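Business rates and the occupier levy in Nendine: frequently asked questions

Applies to non-domestic premises within the Nendine boundary. For homes, see the separate page on household charges.

Who has to pay the levy?

The levy falls on whoever is entitled to occupy the premises. In most cases that is the tenant named on the lease. If the premises are empty, it falls on the owner. A lease may say that the landlord will meet the cost, but this is a private matter between the two parties and the bill will still be sent to the occupier.

How is the bill worked out?

The rateable value of the premises is multiplied by the rate for the year. Any reliefs are then taken off in the order shown on the second page of the bill. The result is divided by the number of days in the year and charged for each day of occupation.

Is there a minimum bill?

No. A bill can be reduced to nil by relief. A nil bill is still issued and should be kept, as it may be needed if the account is later reopened.

What is the small premises threshold?

Premises with a rateable value of 2,384 or less pay nothing, provided the occupier holds no other non-domestic premises in Nendine. Above that figure the relief tapers. It stops altogether once a second set of premises is taken on, starting from the first day of the new lease.

We share a building with other firms. Do we get one bill or several?

It depends on how the space is divided. Where each firm has the sole use of a part that can be locked or otherwise shut off, each part is assessed separately. Where firms share desks or benches under licence, the building operator is normally treated as the occupier and receives a single bill. Bashir House and the units on Clesta Road are assessed in this second way.

Are workshops and trial spaces rated differently from offices?

The rate is the same. The rateable value may differ, as it is based on the rent the space could be expected to fetch. Fixed plant such as lifts, heating and main wiring is included in the valuation. Hand tools, loose furniture and stock are left out. 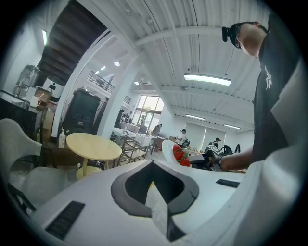
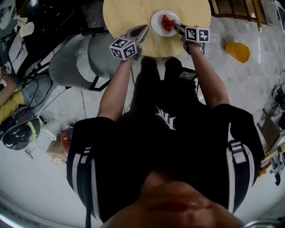

Hand-held equipment in use, two views.

Can we claim relief for part of a building that is not in use?

Yes, if the unused part can be clearly separated from the rest and will be empty for a short time only. Send form R62 with a floor plan showing the empty part. Relief is not backdated beyond the start of the current charging year.

How long does empty property relief last?

The first 70 days are free of charge. After that the full rate applies. Moving back in for a short period does not restart the count unless the premises are occupied for at least six weeks without a break.

Our charity uses the premises. Is relief given automatically?

No. An application is needed for each address. Charities receive a reduction of 70 per cent where the premises are used wholly or mainly for charitable purposes. Space let to a trading company does not qualify, even if the company is owned by the charity.

When are payments due?

Bills are issued in March and are payable in ten instalments from April. Twelve instalments can be arranged on request - the request must reach us before the first payment falls due.

How do I pay online?

Use the Sesico payment portal. You will need the account number from the top right of the bill. Payments made before 4 pm on a working day are normally credited the next working day.

I think the rateable value is wrong. What should I do?

Ask for a review using form R514. State which facts are disputed, for example the floor area or the date the lease began. The bill must be paid as issued while the review is open. Any overpayment is credited to the account, or refunded if the account has been closed.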